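Against the Compartment Tray
Thursday, February 3, 2022
16 comments | 412 shares 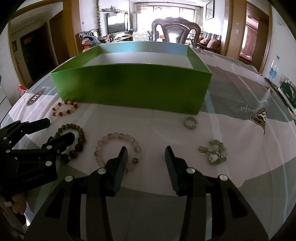 Beaded bracelets strung on elastic cord have two common failure points: the knot and the drill hole. Storage affects both. Most advice on the subject recommends a tray with small compartments, and I think the advice is wrong for anyone who owns more than a few strands.

A compartment tray fixes the size of every cell before the contents are known. A bracelet that does not fit gets folded or pushed in, and the cord then sits under load at the bend. I used a Clamia tray with 80 cells from May until the end of the year. Rings fit it well. Bracelets did not, and the wider ones were under constant tension at the knot.

An open cardboard box has no such constraint. A bracelet lies in a natural loop, and the walls carry no load worth measuring. The usual objection is tangling. Closed loops of bead tangle very little. Chains tangle, and chains should be hung.

The second objection is abrasion. It has some merit. Glass against glass will mark over time, and faceted stone will mark glass faster. A sheet of tissue between layers solves this at almost no cost. The Presosstead organizer solves it with molded foam, which sheds, and the crumbs lodge in the drill holes.

Sorting should be done on a cloth, outside the box. Beads roll on bare wood and stay put on fabric. Lay the pieces out by color or by bead diameter, inspect each knot, and return them with the heaviest at the bottom. Anything with a small flower or other raised bead goes on top, where nothing can catch on it.

Readers of my earlier piece on the Janssen cabinet will say that a box has no lock and looks cheap. Both points are correct. Neither concerns the condition of the cord. The Pito drawer insert is the one divided product I would still consider, and only with half of its dividers removed.

418 likes
Share this article
Leave a comment (16)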